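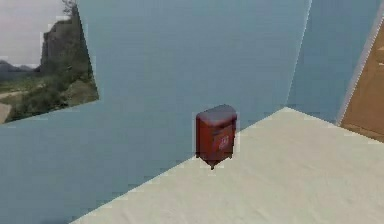
The red box that would not sit down

I lost most of July to a contact fault in the Zallside simulator, so these are my notes before I forget the details.

The task is simple. A small dark red box stands on a cream surface, and the policy has to find it and push it clear of the edge. We ran 2667 episodes overnight. In 94 of them the box ended up under the surface, and the run still logged a success.

My first guess was the time step. Halving it changed the count slightly and doubled the run time, so I put it back.

The fault was in the collision shape. The visual mesh has a narrow dark foot under the body. Our import script, Pichler, had fitted one convex hull round the lot, foot included, which left the solver balancing the whole mass on a very small contact patch. Near the edge of the surface that patch could fall between two triangles, and then there was nothing to push back.

The false success is the part that bothers me. The check compared horizontal distance only and never looked at height. Jasmina Živković spotted that within an hour of opening the file, at episode 1605. On the real Ollar cell the same check would have let the arm carry on over a part that had dropped – a safety matter, and I have raised it as one.

Changes so far: a plain box collider with a flat base, a height limit in the success check, and a hard stop if contact is lost for over 60 steps. The Burgate scenes still use the old importer. I have not rerun them yet.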